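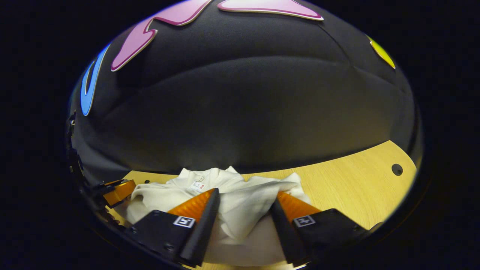 Shirt folding at the merch table: flat, rolled or bagged??

26 replies

barrett_dvorak
Need opinions fast. We're doing the Drodis spring sale in April, 400 shirts, all white, and I have the table with the black cloth behind it (pink and blue shapes on it, bit of yellow). Shirts come to me in a heap. Do I fold flat, roll, or just bag them as is? Lucyna says flat. I say roll. We have been going back and forth on this since lunch.

lucyna_sz
Flat. Always flat. Rolled white cotton looks like gym socks from two feet away.

Also get the collar tag facing up BEFORE you start folding. Find the label, that's the back of the neck, pull the whole thing straight from there. Half the mess is people grabbing the hem first.

dcrabtree
Disagree on flat for a sale table. First customer picks up the third one down and your stack is dead. Rolled they can pull one out, read the size, stick it back.

lucyna_sz
They can't read the size on a rolled one Dennis. The label's inside the neck.

dcrabtree
Size sticker on the outside. Five cents.

lucyna_sz
On white cotton. In a warm hall. Enjoy the glue marks.

doloresq
ok can I jump in, did laundry service for years before I retired. From a heap:

1. Find neck label, shirt face down, label toward you.
2. Smooth out from the middle with flat hands. dont tug the sleeves
3. Both shoulders in to the same spot, sleeves laid back along the fold
4. Bottom up to just short of the neck, then once more
5. Flip. Press with your palm. Done

Takes no time once your hands know it. Barrett, are these tees or sweatshirts? Can't tell from the pic bunched up like that and it matters. Sweatshirts you want one fold less or the stack leans.

barrett_dvorak
Both. Mostly tees, 100 sweatshirts. Good point on the lean, last year the stack went over twice

demetrius_nt
What about a folding board? I've got the Durberg one, works great on tees. Useless on anything thick tho. The side panels pop back up.

doloresq
Never liked boards. Fine if you've got helpers who never folded anything.

demetrius_nt
that is exactly who my helpers are

barrett_dvorak
lol same. Might borrow it.

vaneck_annex
Not a folding question but is that a hole in the tabletop on the right side? We have ones like it in the Vaneck annex and drawstrings go down them all day long. Put a bit of tape over it. Or set the cash box on it.

barrett_dvorak
Yeah there's a hole. Cable thing I think. Tape, ok. Never thought of that

lucyna_sz
And is there a string loop tag still on that shirt?? By the neck. Take those off before you fold, they leave a dent and they snag the next one in the stack.

dcrabtree
No no no. Leave hang tags ON for a sale. People want to see it's new.

lucyna_sz
A hang tag with a price, sure. A little loop with a nothing tag, no.

barrett_dvorak
I was leaving them on because cutting 400 of them sounds awful. What if I tuck them inside the neck

doloresq
Tuck is fine. Inside the neck, behind the label, so it's flat under the last fold. If you do cut, small blunt scissors, and cut the loop not the fabric side. I've seen a hole in a collar from somebody in a rush. It was me

demetrius_nt
Can we talk about the black cloth tho. White shirts next to black fabric = lint. Both ways. Is it felt?

barrett_dvorak
Not sure what it is, came out of the storage closet. Matte. Kinda soft folds in it. The shapes look good so it's staying up.

demetrius_nt
Lint roller then. Keep it on the table not in a bag under the table. And don't let the shirts sit right up against the back where it meets the wood.

dcrabtree
Iron the creases out of it while you're at it, there's a couple running across the middle

lucyna_sz
It's a backdrop. Nobody is buying the backdrop. Fold the shirts

barrett_dvorak
OK so where I'm at: tees flat the way Dolores has it, sweatshirts one fold less, loops tucked, tape on the hole. And ONE basket of rolled tees on the end for Dennis.

dcrabtree
I'll take it. Bet you the basket empties first.

lucyna_sz
It'll empty first because there's fewer in it

doloresq
Make the stacks short btw. Sort by size first, then fold, don't do it the other way round or you'll be reading every neck label twice

barrett_dvorak
uh. I have already folded 26 of them

doloresq
Well. Twenty six isnt so many

demetrius_nt
Do you want the board or not, I'm driving past Haddad tonight and can drop it off

barrett_dvorak
Yes please. Side door, the front one sticks.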